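Search this site Search Go
Kitchen > Baking > Bread and Dough > Tips

Keeping your sourdough starter alive when life gets in the way

I've had my starter going for 7 years now and I have very nearly killed it more times than I care to admit. It's been left on a windowsill in June, forgotten at the back of the fridge behind the pickled beetroot, and once scraped almost entirely into a batch of crumpets because I wasn't paying attention (the crumpets were lovely, mind you). It always comes back! So if yours is looking grey and sorry for itself, please don't bin it yet.

First, the liquid on top. It's called hooch and it only means the starter is hungry. I pour it off if there's a lot, and stir it in if there's a little and I fancy a tangier loaf. What you do need to worry about is pink or orange streaks, or anything furry. Then it goes straight in the bin, jar contents and all, and you start again.

For a revival I take a clean jar, put in 2 tablespoons of the old starter, then add 50g of strong white flour and 50g of tepid water. Stir it well, scrape down the sides and put a rubber band round the jar at the level of the mix so you can see if it's rising. Do the same the next day, and the next. If it's very sluggish I swap half the flour for wholemeal or rye, which perks it up no end. I buy the Canover rye in the big paper sack and keep it in the freezer – weevils, never again.

Where you keep it matters more than the brand of flour. My kitchen is freezing until lunchtime, so for years my jar was taking two days to do what other people's did in an afternoon. Now it lives on top of the boiler cupboard on the landing with a saucer underneath, and I pop my head in when I'm changing the beds or putting the towels away.
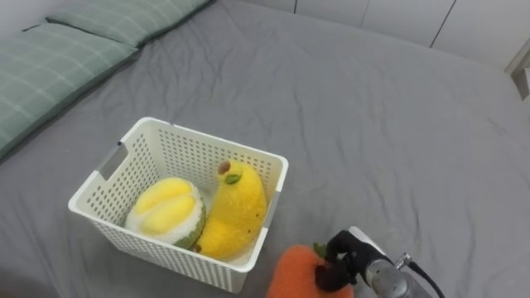
Štefanec wrote in after the last starter post to say that a boiler cupboard is far too warm for most jars, and that the oven with only the light on does the job better, provided you stick a note on the door so it doesn't get preheated. Fair point about the note! I tried it for a week and the rise was very even, though I did miss having my oven.

Going on holiday? Feed it thickly before you leave, with more flour than water so it's like a stiff dough, and put it at the bottom of the fridge. Mine has done three weeks like that without a grumble. For longer than that, spread a thin layer on baking paper, let it dry until it snaps, and keep the flakes in a jam jar. Crumble a spoonful into warm water when you're home and feed as above.

Now the discard, as I can't bear pouring it down the sink (it sets like cement in the pipes anyway, so don't). I save it in a tub in the fridge, and once I've got 200g I make flatbreads: the discard, the same weight of plain flour, a good pinch of salt, a glug of oil and a spoon of yoghurt. Knead, rest it half an hour, roll thin and cook in a very hot dry pan. They puff up beautifully – have the garlic butter ready.

One last thing on jars. Don't screw the lid down tight. Mine just has the lid resting on top, and if it's a lively one, stand it in a bowl overnight. I scrubbed dried starter off a skirting board on 15th July and I'd rather not do it again.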